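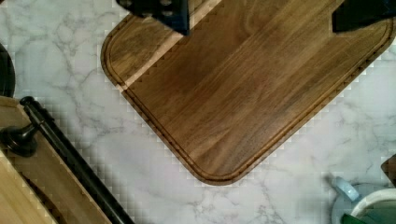

Long grain in a dark walnut-brown cutting board, set on veined white marble.

A Second Use for the City's Trees

Every city that plants trees must also take them down. Storms split them, disease weakens them, and roots that were given too little room at planting push up through the sidewalk. In Calholm, as in most cities of its size, the trunks that resulted from this work were for many years handled as waste. They were cut into short lengths, hauled to a yard on the north side, and ground into mulch.

Since the opening of the Coldale Wood Recovery Program, a growing share of that material has followed a different path. Logs of sufficient length and soundness are set aside, sawn into boards, dried, and sold to furniture shops, schools, and residents. The program is modest in scale, with a permanent staff of four. Its influence on the way the city thinks about its trees has been considerable.

"The tree has already been paid for," said Yasaman Hosseinzadeh, who directs the program. "The city planted it, watered it, and pruned it for decades. We ask only that the last step receive the same care as the first."

What a street tree offers

Wood from city trees differs in important ways from wood grown in managed forests. A forest tree competes for light and tends to grow tall and straight, with few low branches. A street tree stands in the open. It branches early, leans toward the sun, and often carries the marks of past pruning. The lumber is shorter, more varied in color, and more likely to contain knots.

For a builder ordering large quantities of matching stock, these are defects. For a shop that makes tables or small household goods, they can be the chief attraction. Walnut, elm, ash, and honey locust all pass through the Coldale yard in the course of a year, along with species that are rarely sold as lumber at all. Mulberry, for instance, is bright yellow when first cut and darkens to a deep brown with exposure to light. Few commercial dealers carry it.

The more serious difficulty is metal. Trees along streets and in yards have been used for generations as posts. Residents have nailed notices to them, hung swings and clotheslines from them, and fastened fences to them. The tree grows over the hardware and leaves no sign on the bark. A single nail can ruin a saw blade, and a blade that strikes a heavy bolt can be dangerous to the operator.

Each log at Coldale is therefore checked twice with a hand-held detector, once on arrival and again after the bark has been removed. Babak Ghorbani, the senior sawyer, keeps the recovered objects in a drawer near the office door. It contains horseshoe nails, a gate hinge, insulators from an early telephone line, and part of a bicycle chain.

"A blue-black stain at the end of the log is the usual warning," Mr. Ghorbani said. "Iron reacts with the wood. When I see that color, I put the saw away and take out the detector again."

The work of drying

Sawing is the most visible part of the operation and the shortest. A log may be reduced to boards in less than an hour. The boards then require months, and in some cases years, before they are fit for use.

Freshly cut wood holds a great deal of water, and it shrinks as that water leaves. It does not shrink evenly. A board loses more of its width along the growth rings than across them, and very little of its length. If the outside dries much faster than the center, the surface cracks. If one face dries faster than the other, the board cups.

To control these effects, the staff coat the ends of each board with wax, stack the boards on narrow strips so that air can pass between the layers, and place heavy weights on top. The stacks stand under a roof with open sides. A common rule calls for one year of air drying for each inch of thickness, although the time depends a great deal on the species and the climate. Calholm's dry summers help. Its sudden hot winds do not, and in May the staff hang shade cloth along the western side of the shed.

After air drying, most of the stock spends 13 days in a small kiln. The kiln brings the wood to a moisture level suited to heated rooms and also kills insects that may remain beneath the surface. Boards intended for garden benches or fences skip this stage and are sold at a lower price.

The kiln was purchased with a grant from the Danari Fund, which supports public works in the region. Before it arrived, the program could sell only to buyers willing to finish the drying themselves, and many of the smaller shops were not equipped to do so.

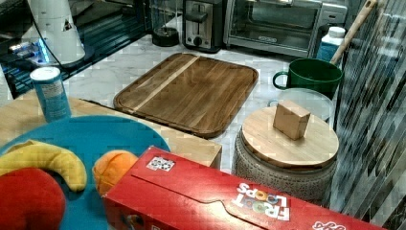
From yard to classroom

A portion of the lumber is reserved each year for public schools. The Bakhtiari School of Applied Arts, which stands within walking distance of the yard, receives the largest allotment. Its students select their own boards and are expected to record the species, the street where the tree stood, and the reason for its removal.

Teachers at the school report that the exercise changes the way students approach their material. A board bought from a dealer arrives planed and square, and its origin is seldom discussed. A board from Coldale carries a number in grease pencil that can be matched to the city's tree inventory. Students have used the number to find photographs of the tree in leaf. Several have built projects for the families who lived behind it.

The school's course begins with three exercises in reading grain. Students learn to tell heartwood from sapwood, to predict the direction in which a board will move as the seasons change, and to judge which edge should meet the plane first. Only then do they begin to cut. The first finished piece is usually a small box or a stool.

Questions of scale

Supporters of wood recovery are careful not to overstate what it can achieve. Many removed trees are too small, too decayed, or too full of metal to be sawn, and these still go to the grinder. Mulch is itself a useful product, and the city's parks depend upon it. The cost of moving a large trunk in one piece can also exceed the value of the lumber inside it. Tree crews are trained to work quickly and to leave the street clear, and a long log requires a crane and a second truck.

Ms. Hosseinzadeh has addressed this last concern by meeting with crews before the removal season begins. Sound trunks are now marked in advance with a band of white paint, and the crews are asked to leave them at least eight feet long where conditions allow. The yard has set itself a limit of 100 logs in storage at any time, beyond which the risk of decay outweighs the benefit of keeping more.

The city's replanting policy has begun to reflect the program's experience as well. Planting strips on new streets are wider than before, and young trees receive an additional pruning in their early years to encourage a single straight trunk. The change was adopted for reasons of safety and tree health. It will also produce better logs, although the people who mill them have not yet been hired and may not yet have been born.

The Coldale yard is open to the public on the mornings when the saw is not in operation. Visitors may walk through the drying shed, and boards may be purchased singly. Buyers are asked to bring gloves and a means of securing their load.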